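Section 2: grip loss on thin items (chopsticks, straws, skewers)
Workenico hand-held grippers, Lavach pads. Rev. April 19, 2021, replaces the March sheet.

Read this if the gripper drops a stick, spins it, or wont let go. Most of the returns we get are for these faults and most don't need a return.

**CAUTION:** Fingers out of the linkage before you squeeze. The arms fold in at the pivots and will pinch. Hold by the handle only.

## 2.1 Before you start

- Battery in, gripper powered down, trigger released.
- Table cover pulled flat. Thick fleece is OK, folds are not. A fold lifts one end of the stick and you'll chase it.
- Basket close enough to reach without leaning.
- Torn wrap cleared off the work area. Plastic between pad and stick = slip, every time.

## 2.2 Stick slips or rotates in the pads

1. Open fully, look at both pads. Ridges should be clean. Wipe with a dry cloth, no oil, no dish soap.
2. Close on nothing. Pads should meet flat along the whole face. Gap at the tip means a bent arm, go to 2.4.
3. Pick up one bare chopstick. One, not a bundle. Pinch it between the pads and let it hang toward the table.

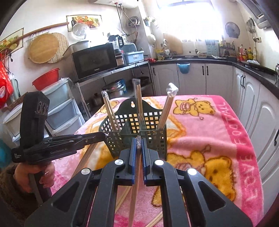 4. Hold 40 seconds. Don't re-squeeze. If it creeps down or turns, swap the pads (both, never one) and repeat from step 2.
5. Passed? Try again with a sleeved bundle. Sleeves are slicker so grip low, on the wood part if any is showing.

Note: a pass on bare wood does not clear the gripper for sleeved bundles. Do both.

## 2.3 Gripper jams against the basket

Happens on Flomaden and Kahraman units alike. Finger tip goes through an opening in the lattice, operator pulls, something cracks. Usualy the pad mount.

**CAUTION:** Caught tip: stop pulling. Open the fingers, back out the way you came in. Never twist.

1. Stand the basket upright, tall panel away from you.
2. Bundles down on the table in front, ends pointing away from you. Not piled up.
3. Bring the arms in from your side, open, one toward each side of the basket. Keep the tips outside the walls. 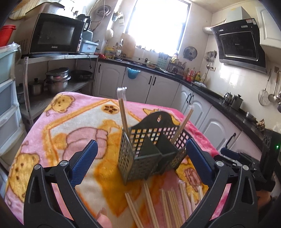 4. Check clearance at both tips before closing. Second operator working the same basket waits until you are out.
5. Back off, close, lift a bundle, lower it into a compartment from above. Release only when the bottom end is resting.

## 2.4 Still failing

Tag it and pull it from use. Don't bend the arm back by hand, it'll hold for a day then drop things again. Write down which test failed and send the pads along with the unit, old ones too.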